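Tilludel points moving over to Grollent – anyone done the math?

waka_w
Aug 18, 2020
So I got the email last night like everybody else. Tilludel points can now be switched into Grollent credits, and the stores at Prakia mall will take the credits at the register. I shop at Prakia most weekends, so my first thought was great, finally! I have 856 points sitting there from before May and I never found anything in the catalog I wanted. 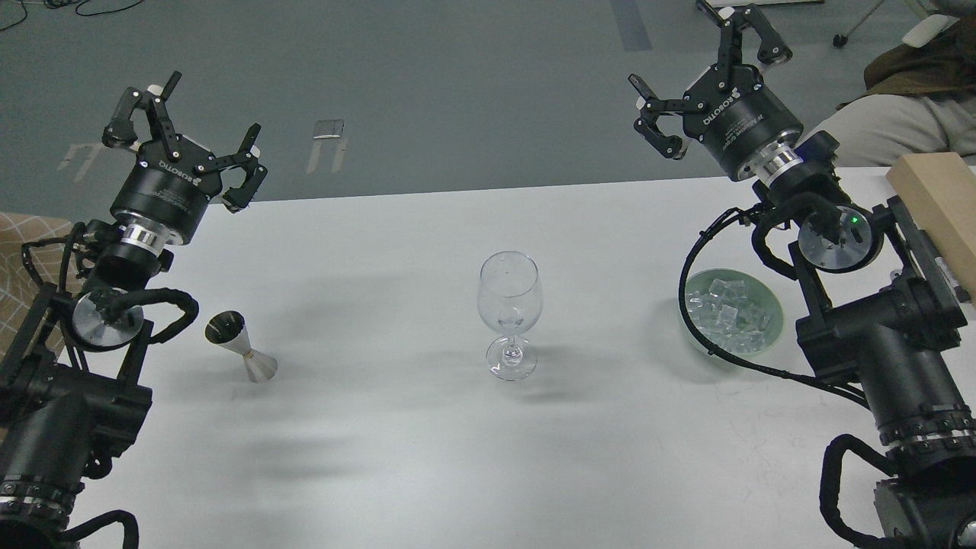
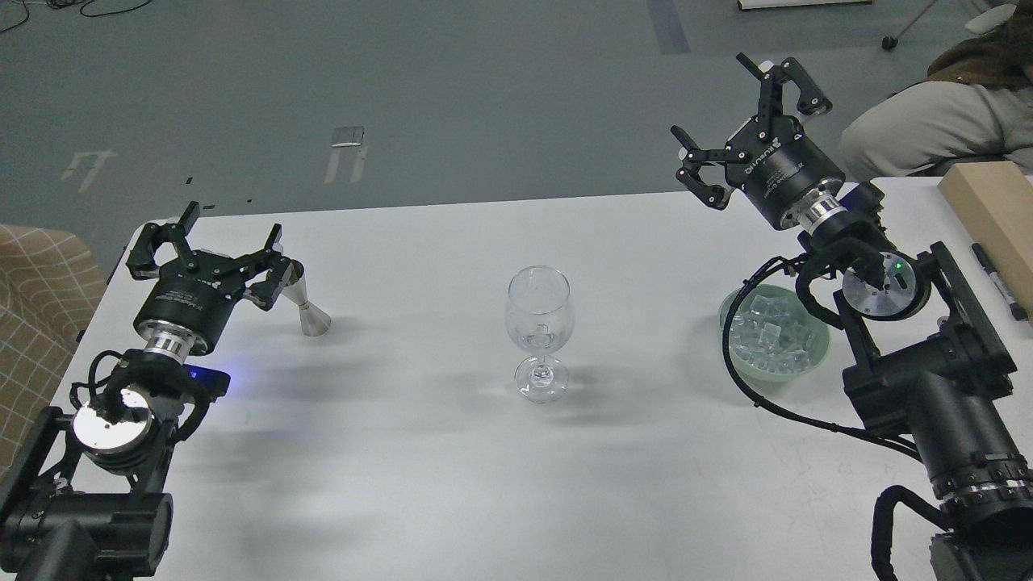 Anyway, my question is about the rate. The email says two points get you one credit, but it doesn't say what a credit is worth once you're in the store. I went through the terms page and got lost somewhere in the part on partner merchants. Has anyone tried it yet?

mo_ofori
I did it this morning, mostly out of curiosity. I moved 83 points as a test and the app rounded down, so I lost the odd one. Not a big deal, but I'd switch an even number if I were you. The credits showed up before I'd finished my coffee. (And no, I have nothing to do with the Ofori shoe store on the second floor, people keep asking me that.)

adomasa
I'd hold off. Once they're credits you can't turn them back into points, and the credits run out way sooner. My points are good as long as I buy something once a year. The credits I'd have to use up on a schedule, and I know myself, I'd end up buying socks I don't need.

mo_ofori
Sure, but points you never spend are worth zero. She said she can't find anything in the catalog.

adomasa
The catalog changes though. I got a really nice suitcase out of it last winter and I'd been ready to give up on the thing. I don't see why everyone is in a rush to hand over points just because there's a banner in the app.

waka_w
Okay, a suitcase I would take. How many points was that??

adomasa
More than you've got, sorry. I'd been saving for ages.

mariama.a
Jumping in because I had trouble with this. My two accounts were under different emails, and the link page just kept sending me back to the start. I called Grollent and waited 21 minutes, then a very nice guy changed the email on their side and it worked right away. So check that first if you're getting the loop.

Also, not every store in Prakia is in on it. The grocery store is, the pharmacy isn't. I found that out at the register with a line behind me.

yawt
Same loop here, thanks Mariama, going to try the email thing tonight. I'm with Mo on this one, I'd rather get my groceries a bit cheaper now than wait for a suitcase.

waka_w
I think I'm going to split it – half over to Grollent and leave the rest where it is. Mariama, did the grocery store let you use credits and a coupon on the same bill?

mariama.a
Yes, but they had to scan the coupon first. The other way around it gave an error and the cashier had to start over.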